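Section 6: Setting Up Your Catch-All Tray

Now for the fun part! You have sorted the drawers, and it's time to give all those small daily things one happy home. A shallow tray with low walls works beautifully (a bed is a perfectly good place to fill it, as long as you smooth the cover flat first).

1. Wipe the tray and let it dry fully.

2. Put the tall things in first, along the back wall. Jars go here, with their labels turned toward you.

3. Add the small round pots and tins next. Leave enough space for your fingers, so you can lift one out without knocking over the next!

4. Lay flat things at the front. A USB stick is the classic one. Give it a spot of its own, and you will never dig through a coat pocket for it again.

Note: Heledd Parry, who tested this guide with us, keeps 2 trays going, one for the desk and one for the bedside. It's a great setup if you have the room.

CAUTION: Tighten every screw lid before you move the tray. A jar that tips over can leak onto whatever is lying next to it, and USB connectors do not like sticky surprises.

CAUTION: Never carry a full tray with one hand. Set it down on a firm surface before you go on to Section 7.

5. Live with your layout for a few days, then swap things around. The stuff you reach for most should end up closest to the front, and it's so satisfying when it all clicks into place!

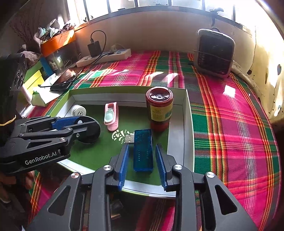
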